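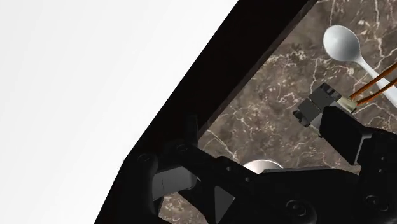

Brown marble surface with pale veins, simulated view.

4. Adding an Album to Your Clomley Library

Use the steps in this section to import a finished record, check the track order, and set the gaps between songs. If you are adding a single or a live session, see Section 5.

Revision 2022-08-18

Before you start

Have the final masters on your computer as WAV or FLAC files. MP3 files can be imported, but Clomley will mark them "Preview only" and you will not be able to send them to a station or a pressing plant.

You also need the artist name as it should be printed. Clomley treats "Ancombe" and "The Ancombe" as two artists, and merging them later takes longer than typing the name correctly now.

Importing the files

1. Open Clomley and select Library, then New Album.

2. Enter the artist name and album title. Accented letters are kept as typed, so enter Marín with the accent if that is how the band spells it.

3. Drag the audio files into the Tracks panel. You can drag a whole folder. Files inside subfolders are ignored.

4. Wait for the status line to read Ready. Do not close the window while it reads Copying.

5. Check the total running time at the bottom of the panel against the notes from your mastering engineer. If the numbers differ by more than 2 seconds, a file is missing or an older version has been imported.

Note: The album title can be up to 102 characters long. Longer titles are accepted but are shortened on the player screen.

Caution: Clomley copies your files into its own folder. Deleting a track from the Tracks panel deletes the copy only. Deleting an album from the Library with "Remove sources" checked deletes the originals too, and there is no undo.

Setting the track order

6. Select Order. Tracks appear by file name until you move them.

7. Drag each track to its place. To move several at once, hold Shift and select them first.

8. If the album will be released on vinyl, select Add Side Break and drop the break between the last song of side A and the first song of side B. The running time of each side is shown next to the break.

9. Type the song titles. Pasting a list from a text file works if each title is on its own line.

Note: Some bands want a hidden song after the last listed track. Mark it as Unlisted in the track menu. It will play, but its title will not be shown or sent with the metadata.

Setting gaps and crossfades

The default gap is 2 seconds. This suits most guitar records, but songs that run into each other will have an audible hole if the default is left in place.

10. Select the space between two tracks. The gap box opens.

11. Enter the gap in milliseconds. Use 0 for songs that should run together. A value of 600 works well after a short, loud song when the next one starts fast.

12. Select Play Join to hear the end of one song and the start of the next. Listen on headphones. Small clicks at a join are hard to hear on laptop speakers.

13. If you hear a click, turn on Smooth Join. It applies a very short fade on both sides and does not change the length of either song.

Caution: Do not use Crossfade on a master that already has fades. The two fades add up and the ending will drop out too early.

Adding credits

14. Select Credits and add at least one writer for each song. An album cannot be sent out with this field empty.

15. Add players, producer and studio if you have them. The sample album that comes with Clomley, Zurnville, shows how this looks when filled in: Noelia Campos is listed for vocals and guitar on every track, and Thibault Bodin for drums and for mixing. You can copy its layout with Credits, then Use as Template.

16. Select Save Album.

If something goes wrong

Error 161, "Sample rates do not match": One or more tracks were exported at a different rate from the rest. Ask for a new export. Converting the file yourself will clear the error, but the result may not be what the engineer approved.

Tracks play in the wrong order on the player screen: The album was saved before Order was confirmed. Open Order, select Confirm, and save again.

Title shows question marks: The pasted text file was not saved as UTF-8. Save it again in that format and repeat step 9.

For artwork sizes and booklet pages, go to Section 6.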